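Chapter 7
Work That Bends: Cables, Latches, and the Limits of the Robot Hand

A robot arm can set the same part in the same place all day. Factories have relied on this for decades, and the parts, trays, and fixtures around the arm are designed to make it possible. The harder question is what happens when the work was designed for people.

Taking apart a used desktop computer is a good test. The case is built for human hands. Drives sit behind plastic latches, memory modules are held by small clips, and wires cross over nearly everything. A trained worker learns the job in a morning. A machine has to find each part, decide what is in the way, and apply enough force to free it without breaking it.
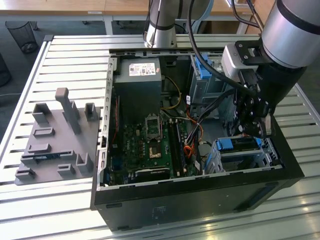
Three features of the task cause most of the trouble.

Variation. The recycling plant at Arside, which we will return to in Section 7.4, logged 27 case layouts in its first 100 computers. A program written for one layout is of little use on the next.

Soft parts. A metal bracket stays where it is put. A cable moves when touched, and it may move something else with it. Predicting its shape is still slow and often wrong.

Contact. Many steps depend on feel. A person pressing a latch knows when it gives. A gripper needs force sensing, or a very good guess. 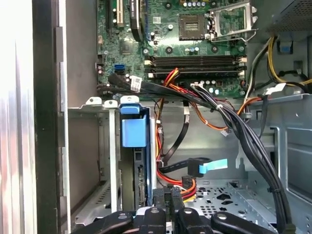

Most current systems learn such steps from demonstrations. A person guides the arm through the task, the motions are recorded together with camera views, and a model is trained to reproduce them. The Cistcombe trials used 2,881 demonstrations of a single operation, unplugging a power connector. Results were good on familiar cases and fell sharply when the cables had been routed another way.

Are machines ready for this work? For single steps under steady conditions, often yes. For the whole job, start to finish, on a computer the system has never met, no.

Section 7.1 covers grasping rigid parts. Section 7.2 deals with cables and connectors, and Section 7.3 with force sensing.

Key terms: compliance, demonstration, deformable object, end effector, fixture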